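Posthumous story collections: Dawber's "Testwood" and the unfinished chapters

Reading Room > Short Fiction and Novellas
14 replies | 8 shares

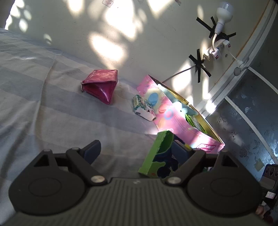
Black gripper, silver pivot screws.

marginal_notes wrote:
Finished the Testwood volume last night and I have to talk to somebody! For anyone who missed it, this is the Dawber collection that Arholm Press put out in July: the early novella (Testwood, written when he was still teaching night school in Brernville) plus the eight chapters he left of the last novel. I went in for the novella and came out completely in love with the chapters. The ferry section! The sister reading the letters out loud in the wrong order! I've read all his published novels at least twice and I didn't know he had that in him.

So my question is, did you read it in the printed order? And does anyone else think the chapters are better than half the stuff he finished?

pagefold wrote:
Printed order, and I'm the other way around from you. Testwood is rough but it's a whole thing, it has an ending he chose. The chapters are lovely in places, but chapter five and chapter six are plainly two tries at the same dinner party. He would have cut one. I felt like I was reading over his shoulder.

marginal_notes wrote:
But I loved the two dinner parties! In one the uncle leaves early and in the other he stays and ruins everything, and having both next to each other made me like the uncle so much more. (I know, I know, it's an accident.)

OldQuire wrote:
It's an accident the editor kept, and I'm glad. Chelsea Whiteley explains it in the introduction. She had 567 typed pages to work from, a lot of them repeats, and she decided not to blend drafts anywhere. Where there were two versions she either picked one or printed both. I'd much rather have that than somebody smoothing it over and guessing.

pagefold wrote:
Fair, and her notes are excellent. I still say the book should have been Testwood on its own with the chapters in a journal for people like us. A new reader picking this up in a store is going to hit page 200 and wonder what happened.

tansy_b wrote:
New reader here, hi! Never read any Dawber before this. I hit the last chapter and flipped the page expecting more and there was just the note on the type, haha. I was upset for a whole evening. Then I went and ordered two of the novels, so I guess it worked on me.

marginal_notes wrote:
Yay!! Which two?

tansy_b wrote:
The Salt Ledger and the one with the twins. Library didn't have either.

OldQuire wrote:
Start with the twins. The Salt Ledger is wonderful but the first 50 pages are all harbor law.

pagefold wrote:
The harbor law is the best part, please don't scare her off.

kestrelshelf wrote:
Does anyone know if the hardcover is still around? I heard the first printing was only 1,000 copies and my usual place has the paperback only. I'd like the one with the map of Brernville on the endpapers.

OldQuire wrote:
Mine came straight from Arholm. Email them, they're quick to answer. The paperback has the map too but it's on a regular page and a bit small.

kestrelshelf wrote:
Emailed, thank you! Also reading Testwood in the meantime and the schoolroom chapter made me laugh out loud on the bus.

marginal_notes wrote:
The inkwell!!! OK, I'm starting a reread of the chapters on Sunday, backward this time, if anybody wants to come along. pagefold, you're invited even if you grumble.

pagefold wrote:
I'll grumble, but I'm in. Can we do both dinner parties the same night?

Last updated: 25th January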